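Gamthorpe bus cuts: 276 back in part, but evenings still gone

Claltness and Gamthorpe residents will get some of the 276 bus back from February, after the operator gave ground on the morning runs. Evenings stay cut. So does the loop past the health centre, which is what most of the complaints were about in the first place.

The change came out of a packed meeting at Gamthorpe library, which overran by a good hour. Standing room only by the end. Treltico, which took over the route last year, had planned to drop everything before 9am and after 6pm, blaming fuel and a shortage of drivers. The early buses are now safe until the summer at least.

"We listened and we looked at the numbers again," said Tarek El Khatib, area manager for Treltico. "The morning service is used. The late one, I'm sorry, is not used enough."

That went down badly. Lucía Collado works nights at the Wongsuwan bakery on the Claltness side and says the 8.40pm is her only way in. "He says it isn't used. I'm on it five nights a week. So are the girls from packing." She has been getting lifts when the bus doesn't turn up, and a taxi when there isn't a lift.

A petition against the cuts passed 3000 names before the meeting, a fair chunk of them collected outside the school gates and in the chip shop queue. Organiser Abilio Urquijo handed it over in two carrier bags. He wants the health centre loop back before anything else.

"Its a steep hill. People with bad hips are being told to walk up it from the main road," he said. "Mornings are fine, great, thank you. But the surgery is open in the afternoon as well."

Treltico says the loop adds nine minutes to each run and makes the bus late into town. Mr El Khatib would not put a date on looking at it again — "not before summer" was as far as he'd go.

Fares also came up. A single from Claltness to the market square goes up by 20p at the same time as the new timetable. Weekly tickets unchanged. Children's fares unchanged for now.
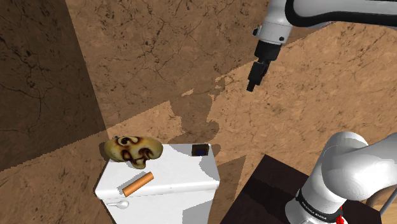
Councillor Manolis Triantafyllou said the district had offered a grant towards one evening bus in each direction, but only if the operator matched it. No answer on that yet. He asked for one in writing and was told it would be with him by the end of the month.

There was some shouting near the close over the shelter at Mill Lane, which lost its roof in the autumn gales and still hasn't got a new one. Not Treltico's job, said Treltico. Parish council's, aparently. The parish clerk, Lucía Esteban, said a quote had come in and would go to the next meeting.

The new timetable will be up at stops and in the library the week before it starts. First bus out of Claltness is 6.52am, then hourly until 5.52pm. The last one back leaves the market square at 6.15pm. No Sunday service, as before.

Anyone wanting to comment on the evening buses can fill in a form at the library desk or the post office. Forms close at noon on the last day of the month. Large print copies from the desk, ask if they're not out.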